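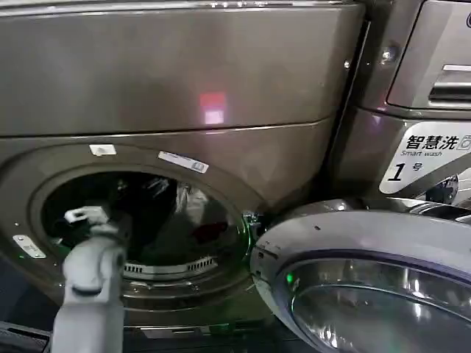
## Week 5: Who did the laundry? Housework and time since 1900

Adaeze Briggs - Social History of the Home

Last week we left the Amini household with a copper boiler, a mangle and a whole Monday gone. This week we get to my favorite puzzle in the course! If machines took over the hard parts, why did so many women's diaries go on describing wash day as endless?

### Start with the water

Before piped supply reached the back streets of Humcombe, every load was carried in by hand, then carried out again dirty. Read the Avby letters (packet, item 2) with a pencil and mark each mention of lifting or hauling. There are 22 of them in one short bundle - and hardly a word about soap.

### Rising standards

Cheap cotton meant more clothes. More clothes meant more changes of clothes, and a shirt once worn all week was now worn for a day. The Trurmont steam laundry took in nearly 1,000 bundles in its busiest July, then lost its customers house by house as people bought machines and brought the work back home. I love this part of the story, because it runs backward from what we expect: a job that had been sent out came back in, usually to one person working alone.

### Drying

Drying gets far less attention than washing, and it deserves more. Weather ruled it. Look for these in the readings:

- lines strung across shared courts, and the quarrels over whose turn it was
- wet sheets hung in kitchens all winter
- rules against hanging out on Sundays
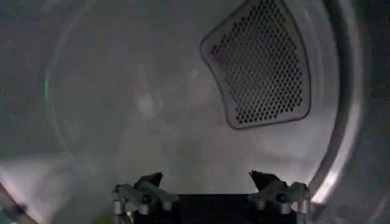
*Inside a dryer drum, with the perforated panel in the wall.*

The tumble dryer cut the tie to the weather, so wash day could come loose from Monday and spread across the week. Did that save time, or scatter it? Good people disagree, and I want to hear you argue it out!

### For Mon 4 June

Bring one page on a household chore that has changed in your own family. Ask the oldest person you can reach, and write down their exact words.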